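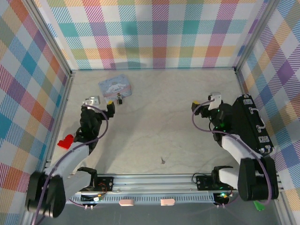 The blue tin on the table at Vostow, in August.

Vasilică Oprea had promised his granddaughter the tin by four o'clock, and at twenty past three he still had not decided what to put in it.

It was light blue with a white cartoon dog on it. She had picked it out herself and then left it with him, saying it should be for something important. She was seven. He had asked what counted as important and she said he would know.

He had tried buttons first. They rattled. Then he tried the letters his brother had sent from Starnlow, but they had to be folded twice and he didn't like doing that to them. After that the tin sat by itself for a week, and he got used to seeing the dog in the mornings when he came in and hung up his jacket.

"You could give it back empty," said Marinescu, who had come over from room 222 for the stapler.

"She'd be polite about it," Vasilică said. "That would be worse."

Marinescu looked at the plaid on the walls, pink and teal and yellow, and said his aunt had had a tablecloth like that. She kept her bus money under it. When she died they found 40 in small bills and a ticket to Trendari that she had never used.

"Where was she going?"

"We never found out. None of us knew anyone there."

He took the stapler and went. Vasilică sat down and thought about the aunt for a while. Then he got out a sheet of paper and wrote down how to get from the girl's front door to his – the 922 bus, the stop by the bakery, left at the pump, the gate that had to be lifted before it would open. He drew the gate. He put in his phone number and enough money for the fare both ways.

The paper fit with one fold. He closed the lid, pressed down on the corners and went to find his jacket. It was ten to four, and the bus was usually late.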